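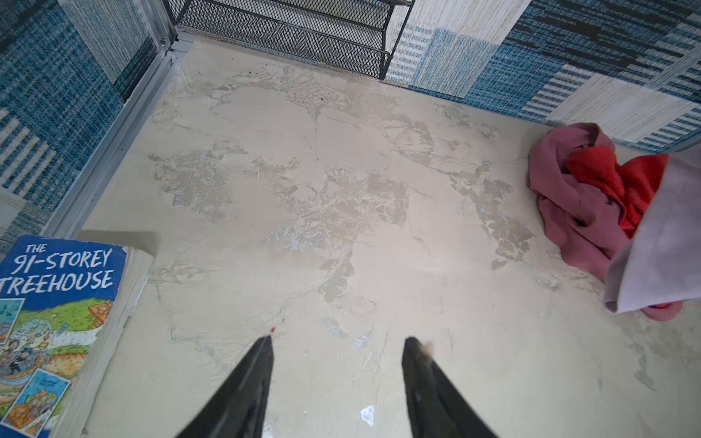 Home from the Kodcombe meeting after ten and still too wound up to sleep. They read out the petition: 1077 signatures to break away from Brerstead and have our own council again! Valentyna grabbed my arm so hard it hurt. Then the bloke from the province said a vote wouldn't bind anyone, and you should have heard the groaning. I signed back in June, but I keep wobbling – who pays for the roads if we go? Latifa reckons about 70 per cent would vote yes. Her own two kids can't agree over supper. Must ring Charoen tomorrow re the leaflets.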